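4.2 Collecting the demonstrations by remote control

I'll be upfront about how we picked the tasks: I wanted something small, fiddly and easy to explain to a new operator over the phone. Chess pieces won. The queen is a lovely awkward shape for fingers (a wide base, a narrow neck, a crown full of points), and anyone can tell you which way up it's supposed to be.

Each operator drove the simulated setup through Plernby, our remote-control program, with a glove for the fingers and a hand tracker for the wrist. We had 11 operators and asked each of them for 16 demonstrations, after a practice session that we didn't record. Wafula Sang wrote the practice script and ran most of the sessions, and I did the rest - badly at first, I'll admit, as my own early runs were the slowest in the whole set!

We let people choose their own grasp. I went back and forth on this, as the Bhuiyan method we compare against in Section 5 wants every demonstrator to follow one fixed grasp, and my first draft of the protocol did the same. Operators hated it. Once we dropped the rule they relaxed, and the motions looked much smoother to my eye.

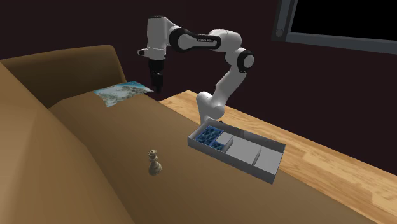
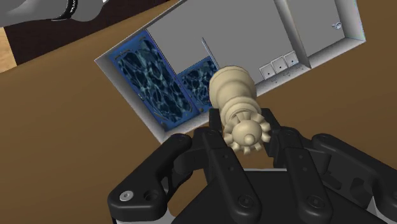 Figure 6. The simulated task setup: a cream chess queen, the brown surface and the open tray with blue patterned panels at one end.

The trickier question was what to do with fumbles. If an operator lost the piece and picked it up again, we kept the run and marked the point where things went wrong, so the learner could see a recovery as well as a clean lift. If the piece ended up out of reach, we threw the run away and asked for another. Jitter from the tracker was smoothed before training, using a window of 7 samples, and we left the finger signals alone.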